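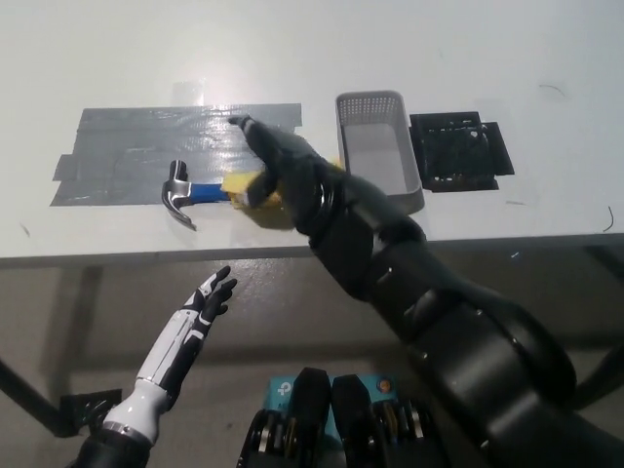 Petro Pasichnyk reckons a garden kneeler isn't worth having unless it will also hold you up as a seat, and after a whole season with the Talerley folding one I'm firmly on his side.

I bought mine last July, when the old foam mat finally split down the middle, and it has been out in all weathers ever since. You use it one way up for kneeling, then flip it over and it's a little bench, just the right height for potting on or for sulking at the slugs' handiwork. The side rails are the best bit! Getting up from the border used to involve a lot of groaning and a hand on the nearest rose (not recommended). Now I push down on the rails and up I come.

## Comfort

Lovely. The pad is thick without being squashy, and I planted 100 tulip bulbs in one go without once stopping to rub my knees. I'd tried the Zeneck before this – a decent enough thing, but the pad was so narrow that I kept sliding off the front. The Talerley has room to shuffle sideways, so you can do a fair stretch of weeding before you need to shift it along.

## Putting it together

There's hardly any of that. It comes flat, the legs fold out and click, and the pouch for hand tools fastens on with two straps. Mine took about 14 minutes, most of it spent hunting for the scissors. The instructions are tiny drawings with no words, so do check that both catches have clicked before you sit down.

## Niggles

The feet sink a bit in wet clay. I stand them on an offcut of board after rain and that sorts it. The pouch is fine for a trowel, snips and a ball of twine, but a long-handled fork tips straight out. I'd like a darker pad as well, as pale green shows every bit of mud, though it does wipe clean.

It folds down to hang on a hook in the shed, and I've already bought a second for the allotment.

4 stars out of five, and I'd add the last one for a bigger pouch.

Keegan Simard, March 2018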